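Rutus 5 review: a planner that thinks before it reaches, sometimes for quite a while

By Krum Ionescu
2023-06-16

I've been paid to move a box of pudding for a living, more or less, for long enough that I no longer explain it at parties. The latest software to share the job with me is Rutus, a manipulation planning package from Clirkanholm. It takes a simulated two-handed robot, a set of objects and a goal, and works out how to get from one to the other without putting a wrist through the furniture.

The version I tested ships with its own tabletop workspace, and I stuck with that for most of the review. Vendors pick their demo props to be flattered by them, so if a tool struggles there you've learned something cheaply.

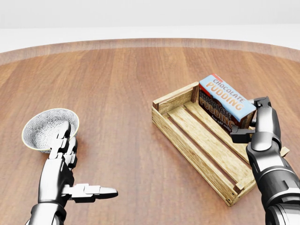 Installation took over 60 minutes, most of it spent convincing the package that I already had a physics engine and didn't need a second one. The license manager is called Stanance. It runs as a separate service, wants its own port, and logs more cheerfully than anything else on my machine. Once it settled down I didn't have to speak to it again.

After that, things pick up. You write a task as a short text file: which object, which hand, where it ends up. Rutus turns that into candidate grasps, throws out the ones the arm can't reach, and plans a path for whatever survives. You can inspect the rejects, and each one comes with a reason in plain words. "Forearm meets crate wall" is a message I can act on. My previous planner would have said "error 34" and left me to my thoughts.

The viewer is the best part. You can scrub through a plan, freeze it anywhere, and pull up contact forces, joint limits and the collision shapes hiding under all that nice chrome. It handles the awkward spots well, and there are plenty once a thick metal hand goes into a slatted crate after something small. 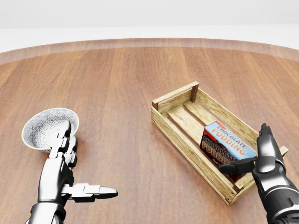

Right hand at the crate, pudding still inside.

Now the grumbling. The default grasp scorer likes short paths far too much. Left alone, it will pick a slightly worse hold on a carton if that saves the elbow some trouble, and then the controller has to spend the rest of the motion making up for it. There's a weight you can change. It's in a file the manual mentions once, in an appendix, under a name that suggests it does something else. Radka Milošević, who shares my office and my low expectations, found it before I did -- I'd like that kept between us.

Planning time is also uneven. Most of my requests came back before I could reach for my coffee. Then a small change in the carton's angle would send the planner off for long enough to drink it. Setting a cap of 700 samples helped, at the price of a few plans that were plainly the first thing it thought of.
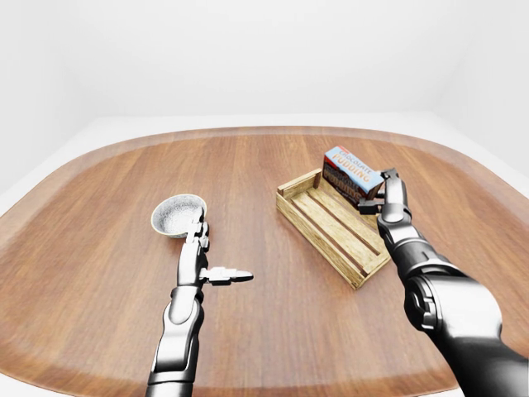 PERCEPTION AND POSE TRACKING

Rutus will happily read object poses straight from the simulator, which is cheating, and everyone does it. Switch that off and you get the built-in tracker, Babić, working from rendered views. I expected to dislike it and mostly didn't. It copes with a tilted carton nicely, helped by all that loud lettering. It's less sure of itself with the bowl, where one side looks much like another and it can't settle on a rotation. You can tell it the object is symmetric, and it relaxes at once.

What I missed was a confidence value I could feed back to the planner. Babić has one, since it draws a little meter in the viewer. The scripting interface doesn't expose it. I asked support about this and got a friendly reply that used the word "roadmap" twice.

Partial views are the other weak spot. When fingers cover much of the label, the pose starts to wander, and the controller will chase it. Turning up the smoothing calms this down and makes everything feel as if it's happening underwater. I settled somewhere in the middle and stopped looking at the plots. 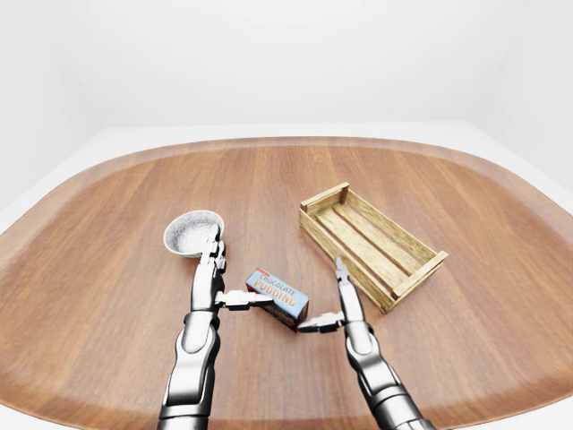

WHO SHOULD BUY IT

If you write grasping code and spend your days asking why a plan failed, the reject messages and the viewer are worth the license. If you need steady planning times, wait for the September update, which is supposed to bring a new sampler. Small teams should ask for the single-seat price, as it's missing from the website and a good deal lower than what is there.

I'm keeping my copy. Stanance has already reminded me to renew.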